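Notebook – plates and table layout, September, 4:20 pm

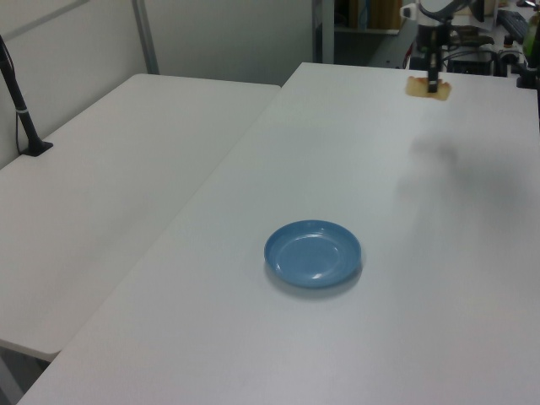

Blue plate on the white table, plate empty, bread (or pastry) up near the far edge.

OK, finally got round to the tableware question! I've been putting it off since the Prillwood order came in, and today I had the long table free for most of the afternoon, so I went through the plates.

The blue one is my favorite so far. It's round, shallow, with a raised rim, and against the matte white top you can find it from across the room. The old Vistivine plates were cream and I kept losing the rim when I looked back through my pictures later. The blue does shine a bit – two little white highlights at the lower right – but I can live with those. If they get annoying I'll try turning off the lamp on the window side (ask before touching the other switch, it does half the corridor).

Plate goes in the middle of the table from now on, food starts up by the far edge. I like having that much bare table between the two. Shadows on the right half are still big and soft and I'd love them lighter, but moving the tables again means redoing all my tape marks in the other room's plan, so no.

Table top has a few scuffs. Tried the Hubáček cleaner on a spot last month and it left a dull patch, so plain soap and a cloth only, please.

Food notes: keep pieces small, 4 to a bag, bag closed between goes. Stuff left out over lunch gets crumbly and then I'm the one sweeping. I want to try something paler than golden brown too, maybe plain white rolls, to see how they read on the white top (badly, I bet).

To get: 7 more blue plates from Prillwood, same size. Ruma has a matching bowl, might order one and see.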